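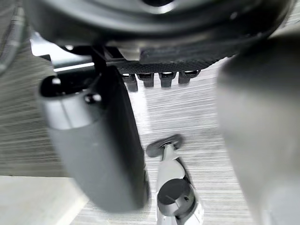
Speaker notes, Rundico session, 4/5/18
Talk: *Collecting grasp examples with a wrist camera*
Conceição Bettencourt

## Slide 1: Title

- Name, group, one line on the project. Skip the funding history.
- Say up front that the talk covers collection only. Training results are in the Skollosby talk after the break.

## Slide 2: What one example contains

An example is one attempt at one task, start to finish. We store four streams:

1. Wrist camera video
2. Joint positions
3. Finger opening, as commanded and as measured
4. Operator label, entered at the end of the attempt

Point out that commanded and measured opening are kept as separate channels. When the fingers close on a part, the two values split, and the size of the split is the closest thing we have to a contact signal. Early versions of the logger stored the commanded value only. Those recordings are still on the server and we do not train on them.

## Slide 3: Camera placement

The camera rides with the gripper, so both fingers are in view along with whatever lies between them. Things to say:

- The fingers take up a large share of the picture and are out of focus. Focus is set for the work surface. We tried setting it for the fingertips and lost the edges of small parts.
- The underside of the housing is in view too. We do not crop it. Crops were tested at two sizes and both made it harder to compare recordings after the camera had been taken off and put back.
- With the housing left in, a shifted mount is easy to catch: overlay the first picture of the day on the reference picture and look at the housing edge.

Expect a question on a second, fixed camera. Answer: the rig has a bracket for one, the logger supports it, and we have not collected enough with it to report.

## Slide 4: The parts

Small, shiny and longer than they are wide. This is the group the first model did worst on.

Glossy faces change brightness as the wrist turns, and a gray streaked surface underneath gives little help in finding the outline. Dark features on a light body are easier for the model to hold on to. Do not claim more than that. We have not separated the effect of color from the effect of shape.

If someone asks why we don't use a matte black mat: the Ridow line has a bare surface, and the model has to work there.

## Slide 5: Session plan

- 16 attempts per part per session
- 6 starting poses, drawn from a shuffled list
- Operators change after 4 parts

The starting pose sets where the part lies and which way it points. Some poses put the part only half in view at the start. Keep these. In the first round operators nudged such parts back toward the middle before recording, and the model then had no idea what to do when a part ran out of the bottom of the picture.

Read this sentence as written: *The operator does not touch the part after the pose is set.*

## Slide 6: Labels

Three values: held, dropped, stopped. "Stopped" means the operator ended the attempt before the fingers closed.

Dropped attempts stay in the set. Stopped attempts stay on disk and are filtered at load time. The Domínguez group deletes theirs, so their totals and ours cannot be compared directly. Mention this before showing the table, otherwise it comes up in the middle of it.

## Slide 7: What went wrong

- Clock drift between the camera and the arm controller. Fixed in September with a shared trigger. Older recordings were realigned by hand using the moment the fingers start to move.
- Operators developed habits. One always came in from the left. We now show each operator a plot of their own approach angles at the end of a session.
- Auto exposure. Bright metal close to the lens pulled the whole picture dark. Exposure is now fixed per session and written to the header.

Pause here for questions. The exposure item usually gets one.

## Slide 8: Next

Two-finger grasps on parts standing upright, then parts touching each other. Same rig, same labels, new pose list.

Leave the slide up with the contact address. The file format description is in the handout, page 2.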